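How do you teach a robot to scoop?

Hello! I work at a place called Hostum, and my job is a bit odd. I spend a lot of my day moving grain about so that a robot can learn how it's done.

You might think you'd teach a robot by typing in rules. Move your arm this far, close your fingers, lift. We tried that once for scooping and it was dreadful, because grain slides and piles up in a new shape every single time. So we do what a grown-up does when they teach you to tie your laces - we show it. Then we show it again, and again, and quite a lot more after that.

Each showing is called a demonstration, or a demo if you're in a hurry (I usually am). I put on black gloves, one for each hand, and there's special kit that goes with them. The round black parts help the computer keep track of where my hands are and which way they're tilted. My robot is called Teseo, and it will learn from all those movements later on.
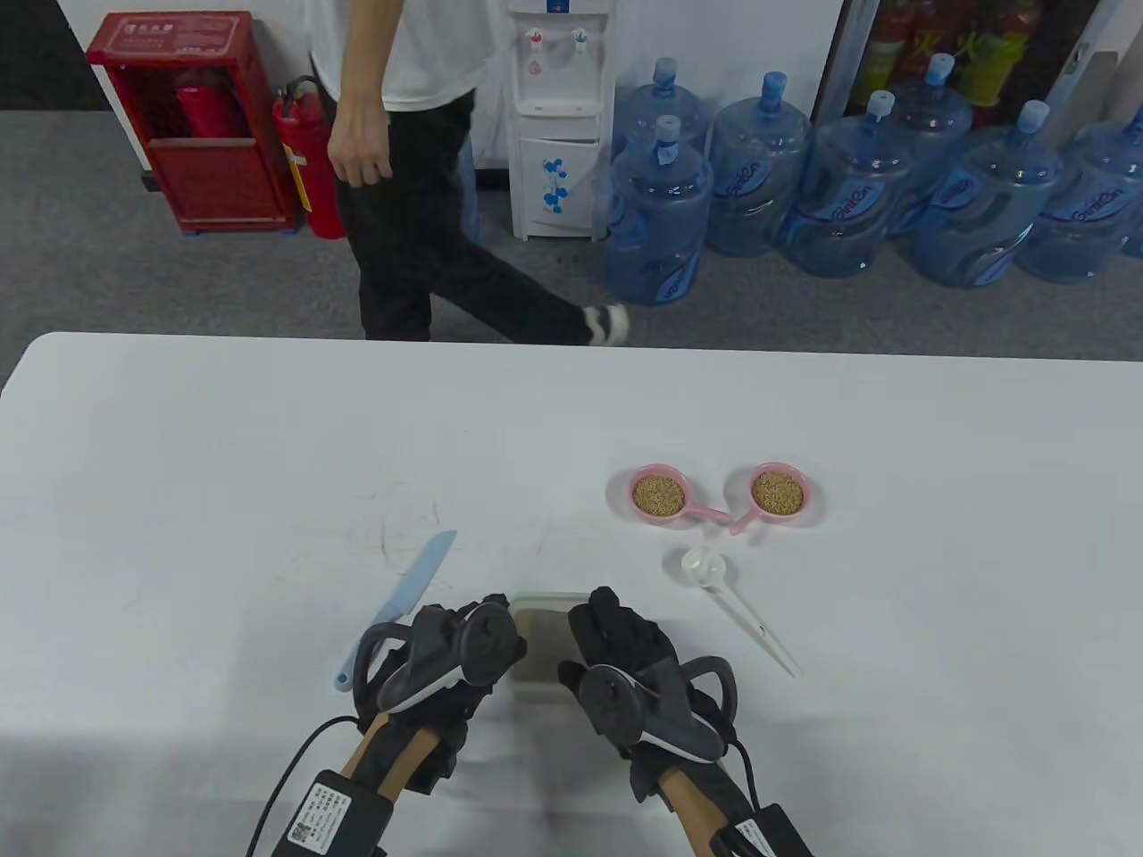

GETTING READY

Before a demo I set out my things on the white table. I need some grain, a little plastic box with a lid, two pink dishes, a white spoon for scooping and a pale blue plastic knife. Why a knife? It's good for levelling off and pushing stray bits where you want them. It's a plastic one, and it would have trouble with a banana.

Then I start recording and do the job at a calm, steady speed. You've got two hands and they help each other without you even thinking about it. Try opening a lunchbox with one hand and you'll see what I mean! Teseo has to learn that as well, so I use both of mine as much as I can.
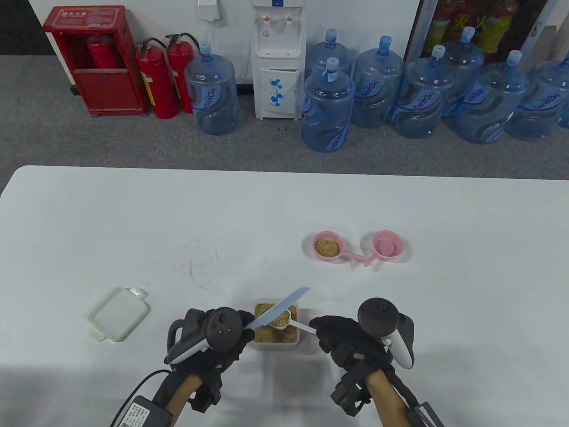
Scoop in one hand, knife in the other, and a box of grain in the middle.

So how many demos does it take? For this job we want 4,000. I've done some 600 so far, and yes, I do dream about grain.

They mustn't all be the same, though. If the box was always in exactly the same spot, Teseo might only learn to scoop in that spot, and then it would be stuck the day you nudged the box a bit to the left. I move things round between goes. Sometimes I start with grain in the dishes, sometimes in the box. Other people take turns too, as everybody's hands move a little differently.

What about mistakes? I make loads. If I drop the spoon and pick it up again, we often keep that one, so Teseo can find out what to do when something slips. If I knock a whole dish on the floor, we throw that demo away and I fetch the broom.

Once there are enough demos, the computer goes through them looking for patterns, and Teseo has a try with its own arms. The first tries are usually very messy. Then we work out which bits it found hard, and I put the gloves back on and record more of those.

Have a go yourself: ask a friend to watch you spoon dry rice from one bowl to another without saying a word, then see if they can copy you exactly. Swap the bowls round and try it again - and put a tray underneath first!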